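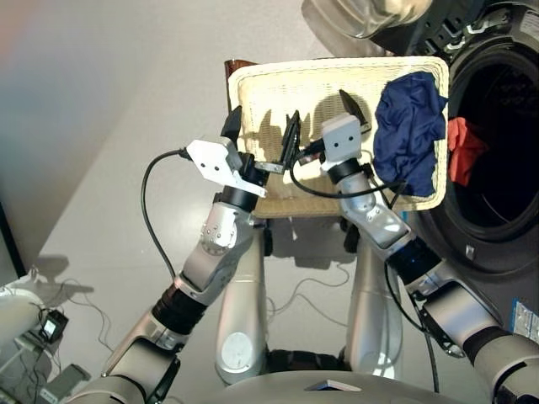

Surely everyone knows how to do the washing by now, came a voice from the back row at Toddale, and could we please get on to the bit about stains? I loved that. I've opened with it ever since, so say it slowly and leave a gap for the laugh.

Reading time: 5 minutes

Then the answer: no, we don't all know! We know how our mum did it, or how the person in the next room at college did it, and most of us have never looked at it again. Tonight is for looking at it again. Stains come at the end, I promise.

Washing by the numbers

Remind them where the figures come from. The Tondville Wash Diary ran through July and collected entries for 2,392 loads, all written down by hand, some with lovely little drawings in the margin. Pass the Retham folder round now so it gets back to the front before questions.

What people wrote most often under "why did you wash this?" was some form of "it was on the floor". Not dirty, just on the floor. Pause here. Ask for hands up (mine goes up first, I'm as bad as anyone).

Jumpers and jeans can go several wears if they get a night on the back of a chair with the window open. Socks, pants and gym things can't, and please don't let anyone leave thinking I said they could.

Sorting, or what I do with a basket

I used to have four piles. Four! Lights, darks, colours and a sad one for wool that sat there until spring. These days I sort by two questions: how heavy is it, and will it bleed? Heavy with heavy, because a wet towel bashes a thin blouse about for the whole cycle. And anything new and bright goes in alone for its first few washes.

The mixed basket is where it all happens. Something bright orange-red in with something black and something navy, all scrunched up together, and you have to decide. Black and navy, off you go together, cool wash, inside out. The orange-red one I'd test first: damp white hanky, press it on an inside seam, see if colour comes off. Do the hanky test live if the hall has a sink. Murakami Hall does; Retham hasn't, so take a bottle of water.
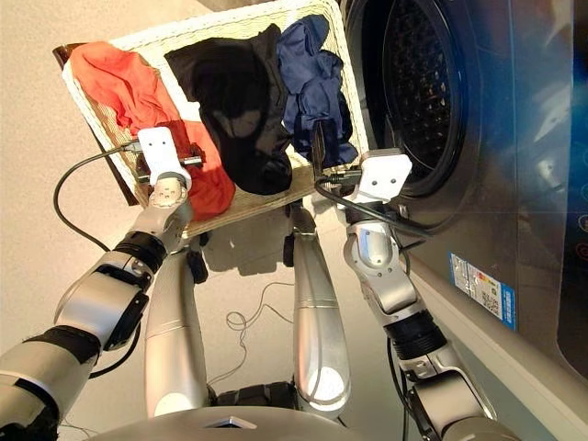

How full is full

My favourite part! Put your hand in on top of the clothes. If it fits in flat with a bit of wiggle, that's a good cotton load. If you have to push, take something out. Clothes get clean partly by dropping and rubbing, and they can't drop if they're packed in like a suitcase.

Same goes for powder. More of it doesn't mean cleaner, it means stiff towels and a drawer full of gunge. Get the measuring cup out and show them the line. Our water in Tondville is soft, so we need the lower one. Check which water they have before speaking anywhere else (I got this wrong at Toddale and was put right, very kindly, over the biscuits).

Short cycles: mine takes 33 minutes and it's great for a few lightly worn shirts. It's no good at all for muddy football kit.

Stains, at last

Cold water first for blood and egg. Blot, don't scrub. Washing-up liquid on grease, left to sit before the wash. Read the label before trying anything stronger, and keep the item away from the tumble dryer until the mark has gone, as heat can fix it for good.

Skip the red wine story if we're past 8 o'clock.

Questions

Somebody will ask about vinegar. Say I don't use it in the machine and that the handbook is the place to look. Somebody will ask about odd socks too, and I have no answer, but I'd love to hear theirs. Spare diary sheets are in the blue folder, pens in my coat pocket.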